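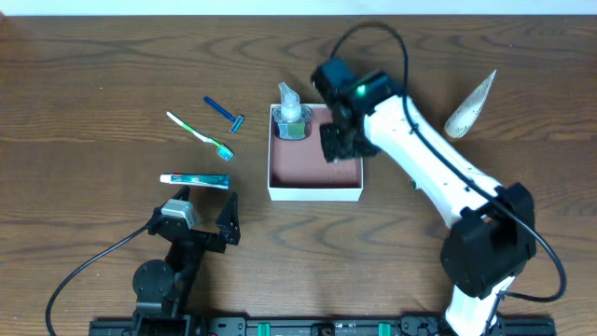 How do I score a round of MMA at home without getting lost halfway through?

Watch one round at a time, write your number down the second the horn sounds, and don't go back to change it. I've been doing this with friends for years now, and that habit has helped me more than any rulebook (though do read the rules once, please!).

What you need

A pencil, a sheet of paper for each person, and a bout you haven't seen before. For a first try, choose one with 3 rounds.

Step one: draw your card

Put the fighters' names across the top and the rounds down the side. My friend Yu-na Cha adds a wide column for notes, and I've happily stolen that from her.

Step two: watch for damage first

Under the unified rules, effective striking and grappling come before everything else. Hard punches, a knockdown, a choke that was nearly finished – these weigh the most. A takedown where nothing follows is worth very little, even if the crowd goes wild for it. Only look at aggression, and then cage control, if you really can't split them on the first part.

Step three: write the score

The winner of the round gets 10 and the other fighter usually gets 9. Save the 8 for a round that was won by a large margin.

Step four: compare cards

Turn the sound down while you watch, because commentators are very persuasive people, and keep quiet about your numbers until the end. Then give everyone 60 seconds to explain their closest round. Ours always run over, and the snacks are usually gone by then.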